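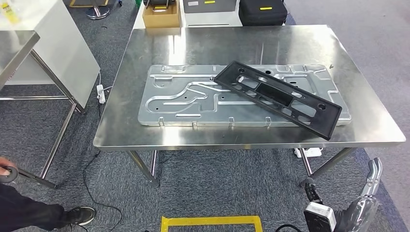
Panel and black bracket on the steel table, Venham

To: shopfloor-automation list
Subject: Re: Robot on bracket fitting, what happened to the jobs?

Replying to the questions at the bottom. I work on the Venham site and was on the bracket bench before the change, so take this as one bench hand's view. The company view would probably be shorter.

The job is a pressed metal panel with a black plastic bracket that goes on top. The panel has small bent tabs standing up along one long edge, and those are what catch you out. If the panel comes off the pallet turned the wrong way, the bracket will still lie on it and look fair enough until you try to line the holes up. By hand you feel that straight away. The robot had to be taught it, and the teaching took most of the summer.

On numbers of people. There were four of us on the bench before and there are four of us now, but only two are fitting at any one time. The other two are on what the rota calls cell support, which means loading, clearing and re-teaching positions when a new batch of brackets comes from Trostus and sits slightly differently. Nobody has been let go. One vacancy in packing was not filled and I think it would have been in other years, so I wouldn't say there has been no effect.

On pay. Cell support was put on the same grade as fitting at first. We argued that re-teaching is a setter's job and should be paid as one. That was agreed in October for those who have done the Sima course, and the rest are waiting for places. If your site hasn't started yet, get this written down before the cell goes in. It was much harder to raise once we were all doing the work anyway.

On output. We did 787 panels in October, counting hand-fitted and robot-fitted together. I can't give you the split because the sheet doesn't record it, and I have asked for that to be changed. The robot is slower than a good fitter on a single panel. It keeps the same pace after dinner, though, and most of the gain comes from there.

On stoppages. The longest one last month was nearly 40 minutes, for a loose screw that had got under a panel. We now wipe the table down between batches. Small stops are more common and more tiring than I expected. You walk over, clear it, walk back, and by then you have lost your place in whatever you were doing. Wrists and shoulders are better than they were, mine included. Feet are worse.

Things I would ask for if I were starting again:

- cables run properly before the first shift, with no extension leads on the floor
- floor tape put down with the people who walk there
- one person per shift who is allowed to stop the job without ringing anybody
- hand fitting kept on the rota, so new starters learn it

The last one matters most to me. We had a starter in September who had never fitted a bracket by hand and was being asked to judge whether the robot had done it right.

I can send our rota as a spreadsheet if anyone wants it. Reply to the list, as I don't always see the direct ones.

Bench hand, Venham

----- Original message -----
Sent: Tue 5 November
Subject: Robot on bracket fitting, what happened to the jobs?

Hello all,

We have been told at Haltar that a robot is coming in for bracket fitting after the new year. Has anyone already got one on similar work? I would like to know what happened to the people on the bench, whether the grade changed, and how often it stops. We have a meeting with management soon and at present all we have is the supplier's leaflet.

Thanks in advance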